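Ticket 994: gripper width jumps about when the arm tips back
Opened by: Luana Fontes
Project: Skerkport (student robotics club, Lendstead)
Status: closed

Luana, Wednesday, just after lunch

Hi Jahangir, sorry, me again! The width reading has gone funny and I can't work out why, so I'm writing down everything I've tried before I lose track of it.

Quick recap because I know you've been on the Luvemard team all month. We get the gripper opening from the tags on the fingers. The wrist camera finds both tags, the script works out the gap between them, and that number gets saved next to each step of the demo. It was lovely and steady last week. Now, on the cup stacking runs, it goes along nicely and then drops to zero for a bit, comes back, drops again. On the worst run I lost 34 readings, nearly all in one clump near the start.

What I've tried so far:

Restarted the script. Same.
Restarted the laptop. Same, and it wanted to do updates, so that was my tea break gone.
Swapped the USB cable for the one off the Begum arm. Same.
Wiped both tags with a dry cloth. Same.
Checked the tag size in the settings file against a ruler. It matches, so I left it alone.

Then I went through the saved pictures from that run to see where the clump was, and it's all in the bit where the arm swings up and back before it goes down to the table. I'd been staring at the table part for two hours like a lemon.
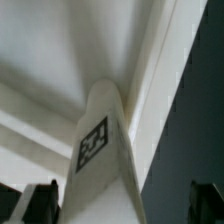 So my guess is blur. The tag's pattern goes soft when the wrist is moving, and at that tilt it's squashed into a slanty shape as well, so the finder has two things to cope with at once. I did wonder about the light, what with the camera looking up at a white ceiling and maybe setting its brightness from that, but I don't know how to tell one from the other. Is there a way to fix the exposure by hand? I found a setting called auto and another called manual priority and got scared.

Jahangir, Wednesday, 3.40 pm

There is, and don't be scared of it. Put it on manual, then halve the exposure and turn the gain up until the table looks normal again. It'll be grainier but the tag edges should hold up better. Change that and nothing else, then do the same run twice. Also, what does the script do when it only finds one tag? I have a feeling it writes a zero.

Luana, Wednesday, a bit after five

You were right about the zero! I looked and it does exactly that — one tag missing and it writes 0, as if the gripper had slammed shut. I've changed it to write a blank and then fill in from the readings on either side, as long as the gap is 6 steps or fewer. Anything longer stays blank and gets flagged in the log so we can decide whether to bin the run.

Did the exposure thing too. Two runs, same start, same cups. The first had a couple of short gaps on the upswing and the second had one. No big clump in either. The picture is definitely grainier and I had to turn the gain up further than I liked, but the cups are still easy to make out.

I also slowed the upswing a touch afterwards, as a separate change (I did listen), and that run had no gaps at all. I'd like to keep it slow if the others don't mind. It makes each demo a little longer, but we're not in a race until the competition, and there's nothing to grip up there anyway.

Still to do: go back over the older runs and swap the false zeros for blanks. I'm not sure how to spot a false one from a real closed gripper, apart from looking at whether both tags were found. Do we save that anywhere?

Jahangir, Wednesday, 5.25 pm

Yes, in the tags file next to each run, one line per step. Use that. Slow upswing is fine by me, put the new speed in the settings notes so Luvemard can copy it. Closing this one, open a fresh ticket for the old runs.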